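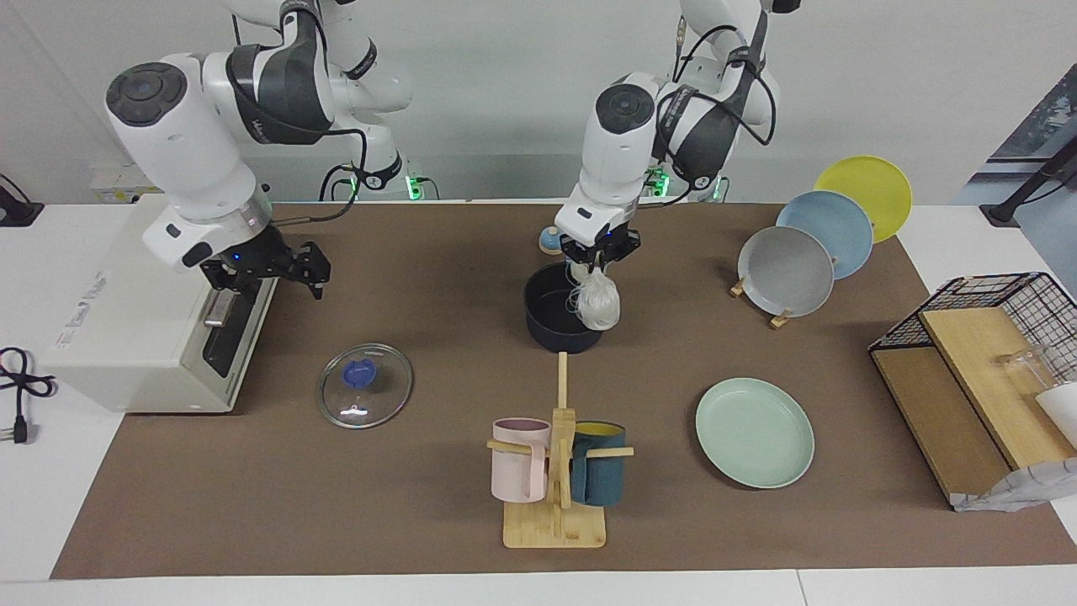 Vol. 5, p. 10

We use cookies to remember your settings. Accept | Manage

Reading time: 2 min

The mug tree

A mug tree is a stand, usually a post on a base with arms sticking out of it, on which cups are hung by their handles. It belongs to the family of kitchen objects that save cupboard space by using up counter space, along with the bread box and the standing paper towel holder.

Hanging cups is much older than the tree. Hooks under a shelf did the job for generations, and still do, though they have the drawback of needing a drill. The freestanding version asks only for a flat surface and some faith in its base. Wood is the usual material – bamboo in many newer ones – with wire and cast iron for households that like a clatter at breakfast.

Design

Most trees have their arms set in pairs, angled upward so that the cups stay put. Flat arms are also made, and look tidier until someone bumps the table. A full tree should be loaded evenly, a rule learned by hanging all the heavy mugs on one side. The Drarkix, a folding model sold from a catalog in the town of Drostham, tried to solve this with a weighted foot. It was stable and could not be lifted by a child or by most of its buyers. Its rival, the Nurnico, had 10 arms and room for cups on 5 of them.

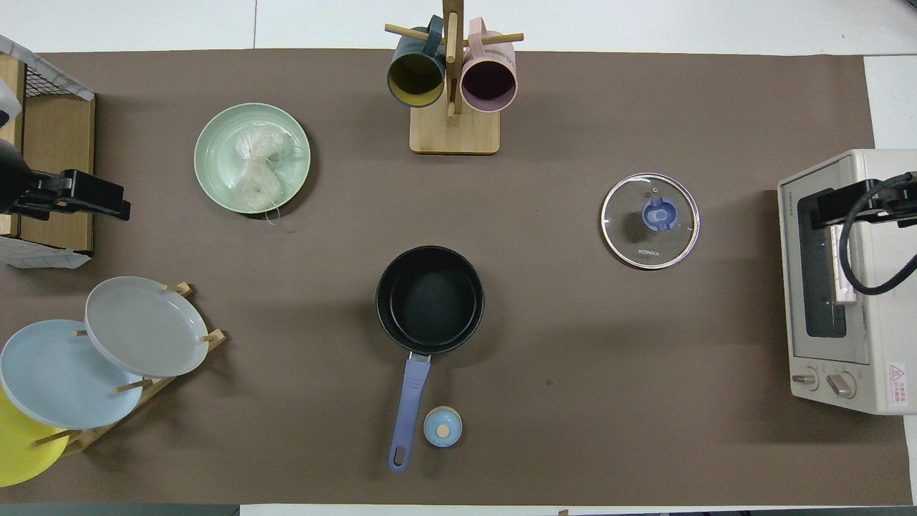 A bamboo mug tree with two mugs, one teal and one pink.

Use

Opinion is divided on whether a mug tree is for storage or display. In practice the good mugs go on the tree and the ones people drink from live in the sink. Cups with very thick handles, or none, are left out altogether, and end up back in the cupboard the tree was bought to relieve.

Dust is the standard complaint. Mugs hung with their mouths upward collect it, and those at the back may go unrinsed until December, when guests arrive and every arm is suddenly bare.

See also: Cup hook; Dish rack; Plate rail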